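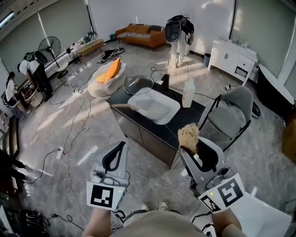 Home Reviews Study Tools Reading Plans Archive Contact

The Muddale Wide-Margin Study Bible: nine months in

Last updated: September

I have owned more study Bibles than any one person needs, and most of them ended up on the shelf by the stairs after a few weeks. The Muddale Wide-Margin has been open on my desk since the winter, and I'm still finding new reasons to like it. I wanted to live with it for a good while before writing anything, so this comes after a full run through the prophets, both letters to the Corinthians, and Revelation twice (our Wednesday-night group insisted on the second time!).

First, the margins. They are huge! You get a full outer margin on every page plus a narrower strip along the bottom, and the paper is heavy enough that a ballpoint doesn't press through to the next leaf. Gel pens are another matter. Mine ghosted badly in Isaiah and I went back to pencil, which suits me fine because I change my mind a lot.

The notes are where I expected to be let down. Study Bibles that give a lot of room to prophecy usually pick one timeline and stick to it no matter what, and if you sit somewhere else you spend the whole time arguing with the footnotes. Muddale lays out the main readings of Daniel 9 side by side, each in its own short block, written by someone who seems to hold that view and like it. I grew up with only one of those readings. Seeing the others put fairly, in plain words, sent me back to the text with real questions, and I filled both margins on that page.

Revelation gets the same treatment. The seven churches have a small map and a page each, and the chapter on Laodicea is good enough that I read it out loud to the group. The note on the beast is calm. It walks through how Christians have pointed at this or that ruler in nearly every century and leaves you to think about it. If you want a book that names names out of the evening news, you'll find this one slow going. I found it a relief.

There is a concordance at the back with 3166 entries. That's not large - you will still want a proper one for word study - but it covers what I reach for on a normal night. "Steadfast" is in there, "shepherd" has its own half page, and the Hebrew and Greek words are given in ordinary letters so you can at least say them.

Cross-references run down the center column. The type is small, and I need my reading glasses and the good lamp. The main text is a comfortable size, though, and the poetry is set as poetry, with lines that break where they should. You'd be surprised how many editions squash the Psalms into a block to save pages.

I bought the Rolness cover to go with it. It costs extra and the zipper was stiff for the first month, but it has loosened up and the pen loop holds a real pen. The plain hardcover is perfectly fine without it. My copy opens flat everywhere except the first few chapters of Genesis, where you have to lean on it a little.

How does it stack up against the MacAulay Reference? I used the MacAulay for years and love it still. It's lighter, it travels better, and its notes on Romans are deeper than anything here. But it hurries through the minor prophets as if it had a bus to catch, and Muddale gives Habakkuk three full pages of introduction. Habakkuk! I could have hugged somebody.

A few complaints, to be fair. There is only one ribbon, and a book this size needs two. The timeline of the kings is printed across the fold, so Jeroboam is half swallowed by the binding. And the reading plan in the back asks for 80 verses or so on some days and a whole short book on others, with no warning.

I paid 80 dollars at Disham Books, which had it cheaper than anywhere else I looked, and they let me stand there turning pages before I made up my mind. The larger print edition is due out next spring, with the same notes and a second ribbon. I've already put my name down for one.

Previous Next Back to Reviews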